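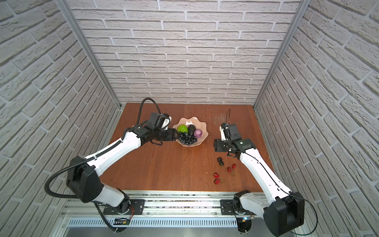

Kasten Table Oil, by Clarkau

Tin, 176 ml. Two shades: Clear and Jeston.
In stock at the Clurstead shop and online.

I've sold wood finishes for a good while now and I still get asked for "the shiny stuff" at least once a day. Kasten isn't the shiny stuff. It's a linseed-based oil that soaks in, dries to a soft low sheen and leaves your table feeling like a table (I don't get on with finishes that feel like a cling-filmed sandwich, sorry). You put it on with a rag, wipe it off with another rag, and go and do something else for the rest of the day.

I started stocking it after Lieven De Bruijn brought a tin round to try on my own kitchen table, which had been varnished by whoever had it before us and was peeling in a ring where the teapot goes. We sanded it back on the patio, got dust all over the washing, and had the first coat on before supper. I've kept it going with the same oil ever since and I've now used it on more than 40 tables, my own and other people's, along with a fair few chopping boards and one very ugly stool.
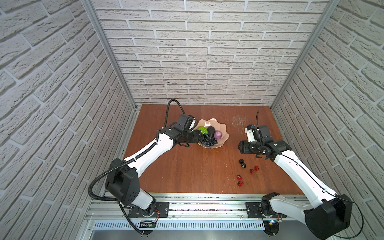 2 min read

What it's good for

Kitchen and dining tables mainly, also desks, shelves, benches and the tops of sideboards. It likes bare wood. If your table has varnish or lacquer on it the oil will just sit there and go sticky, and you'll ring me up cross about it, so please test first! Put a drop of water somewhere out of the way. If it slowly darkens the wood, you're fine to go ahead. If it stays up in a bead, there's a finish or wax in the way and you've got some sanding to do.

I wouldn't use it outdoors. People do, and they tell me it lasted the summer, but it isn't made for rain. Floors are a no as well – there's a harder oil for that and I can order it in.

How to put it on

Sand along the grain and finish with a fine paper. Hoover up the dust, then go over the top with a barely damp cloth and let it dry properly. Stir the tin, don't shake it. Pour a small puddle in the middle of the table and work it outwards with a lint-free rag, going with the grain, until the whole top looks evenly wet. Leave it a quarter of an hour or so and wipe off everything that hasn't gone in. Be stingy about what you leave behind. Nearly every sticky table I've been sent a complaint about had too much oil left on it.

Next day, do it again, thinner. End grain and old dry pine may want a third go. Wait a week before you put anything wet or heavy on it, and keep the tablecloth off until then too.

Rags, please read this bit: cloths soaked in linseed oil can heat up and catch fire by themselves if you leave them screwed up. Lay them flat outside to dry, or put them in water in a metal tin with a lid.
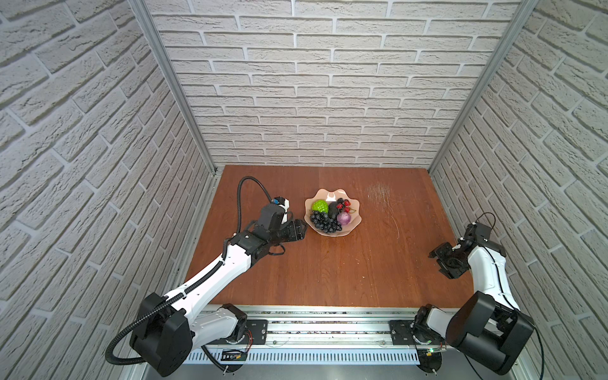

Choosing a shade is where most people dither. Clear is the one for oak and ash if you like them as they are, though any oil warms the colour up a bit. Jeston has a touch of red pigment in it and I think it's lovely on beech, which can look rather pasty on its own. If you're trying to picture the sort of colour I mean, the tabletop in the photo just above is a warm reddish brown with the grain still showing, and that's very much the direction Jeston goes in. It also looks good next to pale walls, and the white brick texture behind that table is a fair test of how strong a reddish wood can seem in a light room. Always try it underneath first, as no two boards take it alike.

Looking after it

Wipe with a damp cloth and a drop of washing-up liquid, then dry. Skip the spray polish. For a scratch or a scuffed patch, sand lightly just there, feather out the edges and rub in a little oil with your finger in a rag. You'll see the repair for a few days and then you mostly won't. I give ours a fresh thin coat each May when I can have the back door open.

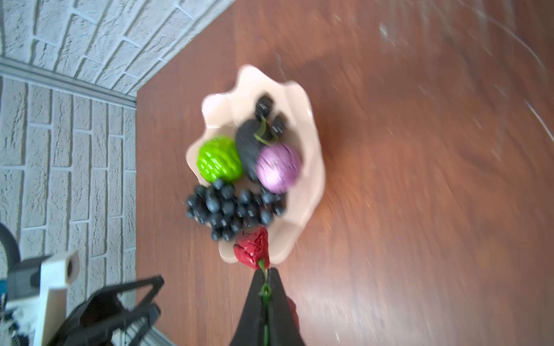

Strawberry lifted above the rim of a ruffled bowl on a brown wooden table.

Delivery and returns

Tins go out well wrapped from Clurstead. Unopened ones can come back, opened ones can't, so if you're unsure about the colour ask for a sample sachet first and I'll pop one in the post. Once opened, press the lid down hard and store the tin somewhere cool. If a skin forms on top, lift it off in one piece and carry on with what's underneath.

Page updated April 8, 2024.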